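In praise of the slow adaptation

I have now seen Mogensen 2 times in one week, and I would happily go again tonight. It's the kind of film that people call faithful as if that were a mild insult, and I want to argue for the opposite.

The novel, if you haven't read it, is a long family story set in the harbor town of Dokberg. Very little happens in the first 15 chapters. A father repairs a roof, a daughter learns to lie, a cousin comes back from sea and won't say why. Any sensible screenwriter would throw most of that away and start with the fire. Þröstur Juhl keeps it all, and oh, how good it is! The roof scene runs for more than 3 minutes without a word, and by the end I knew exactly who these people were – who gives in first, who keeps score, who leaves the room.

We've gotten used to adaptations that treat the book as a pile of plot. Take the fire, the wedding and the trial, shuffle them, add flashbacks, done. I've enjoyed plenty of those. But when I think about why I loved a novel at sixteen, it's hardly ever the trial. It's the long afternoons in between, when I was just living in somebody else's house. Juhl understands that a movie can give you those afternoons too, if it trusts you to sit still.

The cast helps enormously. The two sisters talk over each other the way real sisters do, and the grandmother gets a laugh out of a single spoon.
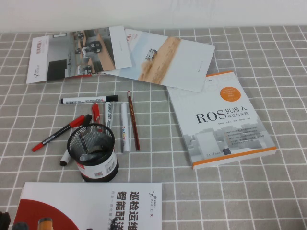
Poul Snorradóttir wrote to me after the Kidadbridge screening to say that I was being far too kind, that the middle hour drags, and that a reader can put a book down and make coffee while a moviegoer is stuck in the seat. Fair enough! The middle hour does ask a lot. I'd still rather be asked. The wedding hit me as hard as it did because I had spent all that time in the kitchen first, waiting with everyone else for the cousin to speak.

It plays at the Grarnton until the end of the month. Go to the late show if you can, and read the book afterward.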